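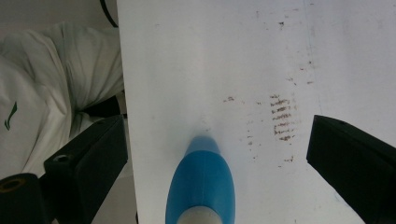

*Figure 1. Test board with reddish-brown marks and grey scuffs.*

# Cleaning Marks Off a Whiteboard

Jamie Bramwell, August 12, 2023

## Purpose

The whiteboards in the Skimbridge study rooms are used every day and cleaned once a week. By the end of the week there are marks that a dry cloth leaves behind. This project compared three ways of removing old marker ink.

## Method

I drew short strokes on a spare board with a brown marker and left them for 5 days. The strokes were then split into three groups. Each group was wiped with one of the following:

- a dry felt eraser
- a cloth dampened with tap water
- a cloth dampened with Kozan board cleaner

Every group got 22 wipes in one direction with light pressure. I let the board dry for 35 minutes before checking it under the ceiling light.

## Results

The dry eraser broke up the strokes but left smears and small specks. Water did better on thin strokes than on thick ones. Where the marker had been pressed down at the end of a stroke, a dot usually stayed behind. The cleaner removed most of the ink in the first few wipes, though it left a thin film that had to be buffed off with a second cloth.

Grey scuffs were harder to judge. Some came off with water and some did not, and I did not record which ones were there before the test. That should be done first if the test is repeated.

## Problems

Pressure was hard to keep the same by hand. I also ran out of clean cloths during the water test and had to rinse one and use it again, so the last water results may be worse than they should be.

## Next steps

I plan to repeat the test in October on the older Andau board in the second study room. Its surface is more worn, and I expect the ink to hold on longer there.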